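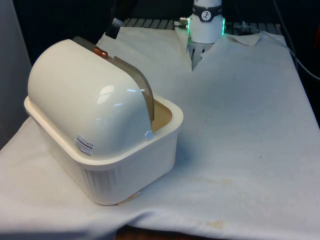 4 min read

Flunico resets its lid-handling cell after January maintenance stop

Flunico has put its lid-handling cell back into service at the Riris workshop after a maintenance stop that took in the arm, the gripper, the cabling and the work surface. The cell was handed back to its regular operators on 11th January and is running a reduced program until the end of the month.

The cell is built around a single white arm with a parallel-finger gripper, mounted over a table. Its job is to open, close and reposition the lids of household containers sent in by manufacturers who want to know how their products stand up to repeated use. The container on the table for the restart is a cream plastic one with a domed lid, set out on a white cloth.

Domed lids are harder on the machine than flat ones. A flat lid gives the fingers an edge at a known height. A glossy curved one gives them very little, and the angle of approach has to be set for each model. Flunico says most of the faults logged on the cell last year came from lids of this type, and nearly all of those were traced to two things: worn finger pads and a work surface that had shifted between runs.

The service interval for the cell is 3000 cycles. At that point the arm is parked, the power is isolated at the cabinet and the gripper comes off for inspection. Over the past year the interval had been allowed to drift, and the log showed the last run going 176 cycles past the limit before the stop was called. No damage was found, but the pads on both fingers had worn unevenly and were replaced as a pair.

The new pads are a softer grade supplied by Farías, a parts firm that has looked after the workshop's grippers for several years. They grip smooth plastic at a lower closing force, so the operators have been able to turn the force setting down. The trade-off is a shorter life. Farías recommends checking them at the halfway point of each interval and recording the thickness at three places on each pad. A go/no-go gauge for this has been hung inside the cabinet door.

Cabling took up most of the second day. The old loom had been tied too tightly near the wrist and was starting to harden where it bent. It has been replaced with a longer run, clipped loosely so that it can follow the arm through its full travel without pulling on the connector. The connector was cleaned, reseated and marked with paint so that any movement will show up at the daily check.

The fitters also corrected the tool centre point, the spot between the fingers that the controller treats as the end of the arm. It is measured again whenever the gripper is removed. The fitters used the usual pointer method, bringing the tip to a fixed pin from four directions and letting the controller work out the offset. The first attempt gave a poor result and was thrown out. A loose mounting screw was found, tightened to the figure in the manual and locked, and the second attempt was accepted.

The table got its share of attention as well. Operators work with a cloth under the container to protect it from scuffing and to stop it sliding. Cloth creases, though, and a crease under one corner is enough to tip a container and change the height of the lid. Operators had been dealing with this in different ways, some by taping the cloth down and some by smoothing it by hand before each run.

The revised procedure leaves the choice of method open but adds a height check. Before a run starts, the arm is jogged by hand to a point just above the top of the lid and the reading is compared with the one saved for that model. If the two differ by more than the allowed amount, the container is lifted, the cloth is straightened and the check is repeated. The program will not start until the reading has been confirmed on the pendant. Operators are also asked to swap the cloth at the end of each week, or sooner if grit is felt under the hand.

Lighting was looked at but left alone. The overhead lamps throw strong reflections on glossy lids, and there had been talk of fitting diffusers. As the cell finds the lid by stored position and the height check, and doesn't rely on a camera to do it, the money was spent on spare pads.

The ring light at the wrist has been kept as the main status signal. In this cell it is set to show green when the arm is enabled and no fault is active. Staff are reminded that green does not mean the arm is safe to approach. Hands stay outside the marked area unless the enabling switch on the pendant has been released and the arm has come to rest — the rule applies to quick jobs such as picking up scraps from the table as much as it does to changing a container.

Program settings for each container are now stored in Flulomeo, the workshop's maintenance and job-tracking system. Until this month they were held on the controller, with a paper copy in a binder that was not always brought up to date. Each entry carries the approach angle, closing force, saved lid height and the date the pads were last changed. Older settings are being moved across as each model comes back to the table, and any that have not been checked against the new tool centre point are marked as locked.

The reduced program calls for a run of 1084 cycles at half speed, with a stop at the end of each shift to look over the pads, the cable clips and the wrist connector. If those checks are clean, the cell will go back to normal speed and complete the rest of the interval. Flunico expects to book the next full service for March.

Clients with containers waiting for a place on the cell have been told to allow an extra week. Jobs already under way when the cell was stopped will be restarted from the beginning, as the change of pads means that results from before and after the service cannot be joined together. There is no added charge for the repeated cycles.

Containers for testing can be dropped off at the Riris loading door on weekday mornings. Lids should be sent fitted, with any loose parts bagged and labelled with the job number.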